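**Updated 2018-02-07** - the January batch is spoken for, and the next one is on the bench now.

# The Undum Kitchen Scale

A balance scale for people who bake a lot and are tired of changing batteries. Two pans, one beam, a set of brass weights, and a pointer that swings back to the middle when you have it right. We've been making it in Enunville for 11 years, and we still get a kick out of watching that pointer settle.

The Undum started as a one-off. Maricruz Ledesma wanted a scale for her bread table, couldn't find one she liked, and filed down a beam from a bar of steel that was meant for a gate hinge. It was ugly and it was very accurate. The second one was better looking, the third one went to her sister-in-law, and after that people began to ask. The beam you get today has the same length and the same knife-edge pivot as that first one (the gate, if you're wondering, still hangs on a loop of wire).

## What it weighs, and how well

The Undum handles up to 7 pounds in either pan, enough for a big double batch of dough or a very serious amount of apples. It will respond to a pinch of yeast. Put one on the left pan with nothing on the right and you'll see the pointer move - slowly, but it moves! We love that. A lot of scales made for heavy loads get sleepy at the light end, and we spent a long winter on the pivot to keep this one awake.

There are no buttons and there's no auto shutoff, so you can walk away in the middle of a recipe, answer the door, talk for twenty minutes, and come back to find your flour exactly where you left it.

## The beam and pivot

The beam is steel, ground flat on both sides and blued by hand. Every beam comes out a slightly different shade, from straw at the ends to a deep peacock color near the center, and if you have a favorite shade you can tell us in the order notes and we'll do our best. The pivot is a hardened knife edge resting in a pair of agate cups. Agate is hard, it doesn't rust, and it feels lovely when the beam drops into place. You get a tiny click, and then silence.

The post is turned from maple and finished with oil and wax. Wipe it with a dry cloth. If it starts to look thirsty, rub in a few drops of walnut or mineral oil and leave it overnight.

## The pans

You can pick from two kinds. The Brila pan is wide and shallow, with a rolled rim, and it's the one most bakers choose. The Stelmakh is deeper, more like a bowl, with a pour spout on one side. It's great for grains, beans, coffee, and anything else that likes to bounce. Both are spun stainless steel with a brushed finish. They lift right off the hangers and can go in the dishwasher, top or bottom rack.

Pans are sold as matched pairs. If you drop one and dent it, it'll still work fine as long as nothing has chipped away, but you may need to turn the leveling nut a bit to bring the pointer back to center.

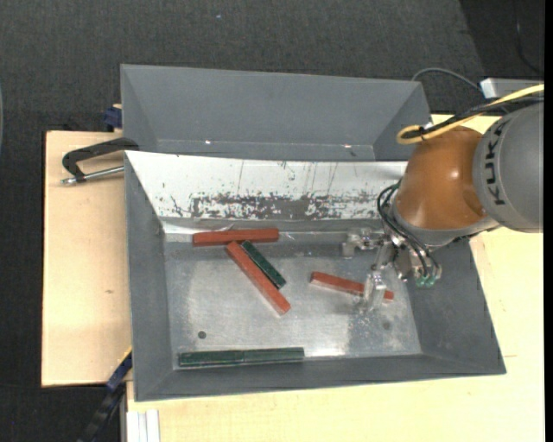
**Can I use a Brila pan on one side and a Stelmakh on the other?**

You can, if you add the small brass collar that comes in the spares tin. The Stelmakh is the heavier pan, so the collar goes on the Brila side, slipped over the hook before you hang the pan. Check the pointer with both pans empty and finish up with the leveling nut. Several of our customers keep it set up this way all year, with weights in the shallow pan and ingredients in the deep one, and it's a very nice way to work.

## The weights

Each scale comes with a set of brass weights in a fitted maple block. You choose ounces or grams when you order, and you can add the other set later. The bigger weights have a knob on top. The small ones are flat leaves with one corner bent up, so you can grab them with floury fingers (tweezers included, though I never use mine).

Brass darkens with handling. Some folks polish theirs every month and some let them go brown as a penny. Please skip the abrasive polish, especially on the little leaves, where a few good scrubbings can take off enough metal to matter.

## Setting it up

1. Stand the post on a firm, level counter, away from a fan or an open window.
2. Lower the beam into the agate cups with both hands.
3. Hang the pans and wait for the swinging to stop.
4. Turn the leveling nut until the pointer rests on the center mark.

A new beam can drift a hair in its first week. Just repeat step 4.

## Details

- Height: 18 inches
- Beam length: 16 inches
- Capacity: 7 pounds per pan
- Post and block: maple, oil and wax finish
- In the box: post, beam, one pair of pans, weight set, tweezers, spares tin, printed booklet (52 pages, with recipes by weight)

We make 700 scales a year, and each one is balanced by hand before it's packed. Spare collars, hooks, leveling nuts and single weights are always in stock, including parts for the very oldest models. Write the number stamped under the post on your order and we'll match the thread.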